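How a kitchen robot gets looked after (for ages 8 and up)

You might think a robot just gets switched on and gets to work. Nope! It needs a LOT of looking after. More than a rabbit. Less than a baby.

Our robot is called Skerix. It's a practice robot and its job is kitchen jobs: shutting drawers, putting cups away, wiping the counter. It rolls on wheels and has two arms, and each arm ends in a gripper. A gripper is the robot's hand. Two flat fingers, rubber pads on the ends. That's it. No thumb!

So what happens before Skerix is allowed to touch a single cup?

Step one: the big look-over

Robot off. Always off first. There's a big red button on the back called the emergency stop. Push it in and the arms can't move. It stays pushed in the whole time somebody's fingers are near the joints, because joints pinch. Ouch.

Then we look at:

the wheels (hair! so much hair, it wraps round and round the axle)
the cables (any cracks? any squashed bits?)
the finger pads
the screws on the wrist

Hair comes off the wheels with tweezers. Boring job, somebody has to do it. If you leave it the wheel gets stiff and Skerix drives in a curve when it's meant to go straight. Imagine a shopping trolley with one bad wheel. Same thing.

Step two: new finger pads

The pads are like the soles of your trainers. New ones grip, old ones slide. Every time Skerix grabs something hard a tiny bit of rubber rubs away, too small to see. Do it hundreds of times and you get a shiny patch. Shiny is bad. Shiny means a dropped mug.

We change the pads after 548 grabs. Skerix counts them itself and puts a little message on the screen. The old pad peels off like a plaster, you wipe the metal underneath, leave it to dry, press the new pad on and hold it down while you slowly count to 20. If you rush it the corner lifts up. Ask me how I know.

Step three: cleaning its eyes

Skerix sees with cameras. One greasy fingerprint on the lens and everything goes smeary, like when you've got butter on your glasses. We use a soft dry cloth, the sort you'd use for specs. Never your sleeve!! Sleeves have grit in them and grit scratches.

Cameras also have to be told exactly where they are. Sounds silly, but think about it. If your eyes moved a tiny bit to the left over night and your brain didn't know, you'd miss every time you reached for your juice. So we hold up a board with black and white squares, a bit like a chess board, and Skerix looks at it from 13 different places. It already knows how big the squares are. From how big they LOOK, it works out where its cameras must be. The proper word for this is calibration (say it: cal-i-BRAY-shun).

A word about the kitchen

Skerix has to know the room as well. Kitchens are quite hard for robots! Shiny things are the worst. A shiny dishwasher door throws light back at the cameras and the robot can get muddled about how far away it is. White cupboards on a white wall are tricky too, because where does the wall stop and the cupboard start? You can tell straight away. A robot has to hunt for clues. 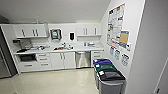 Dark handles are a brilliant clue. A dark handle on a white door stands out, so it's easy to find, and once Skerix has found the handle it can make a good guess about the door. Handle standing up straight, probably a cupboard that swings open. Handle lying flat, probably a drawer that slides out. You can try this one at home. Go and look at your own kitchen and see if the rule works. It doesn't always! My gran's cupboards have round knobs and that would be a right pain for a robot.

Coloured lids on bins help people know which rubbish goes where, and they can help a robot too, but only if it's been taught what the colours mean. It won't just know. Different towns use different colours, so a robot that's moved house might have to learn its bins all over again.

Step four: making a map

Once the wheels are clean and the cameras are sorted, Skerix goes for a slow drive round. Very slow. Slower than you walking to the bath. While it drives it builds a map, and the map gets a label for each thing: fridge, sink, microwave, drawers and so on. The mapping program is called Vestetti and it draws the walls as blue lines.

If somebody shifts a bin after the map is made, the map is wrong. A small change is OK, Skerix sees the bin and goes round. A big change and we make a new map. The first one we ever made had a person's feet in it becuase somebody stood still too long. The robot thought they were table legs.

Step five: the wobble test

Last one. Skerix lifts a plastic cup full of dried rice, holds it up and puts it down again. Why rice? Doesn't splash. Easy to sweep. If the arm shakes we check the wrist screws again. One of them nearly always wants a tiny turn. You musn't turn it too hard either or the wrist goes stiff.

If the cup goes down gently in the right place, the robot's passed and the red button can stay out.

What goes wrong?

Loads. Crumbs in the wheels. A flat battery, because someone forgot to plug it in (me, twice). A cable that got trapped in a drawer. Once the arm stopped half way and wouldn't budge, and a message came up that said ERROR 149, which wasn't in the manual at all. We turned it off and on again. It worked. We still don't know what 149 is.

Every problem goes in a notebook, even the silly ones. Then next time it's easier to spot.

Words to know

Gripper: the robot's hand.
Axle: the rod a wheel turns on.
Lens: the clear bit at the front of a camera.
Calibration: checking and fixing where the robot thinks its cameras are.
Emergency stop: big red button. Stops everything.

Something to try

Put on a pair of thick oven gloves (clean ones, cold kitchen, nothing switched on) and try to open a drawer, pick up a spoon and shut the drawer again. Now do it with one eye closed. Tricky? Write down what went wrong, like we do in the notebook. Then try again tomorrow and see if you got any better.

Next time: how the battery works, and why it gets warm.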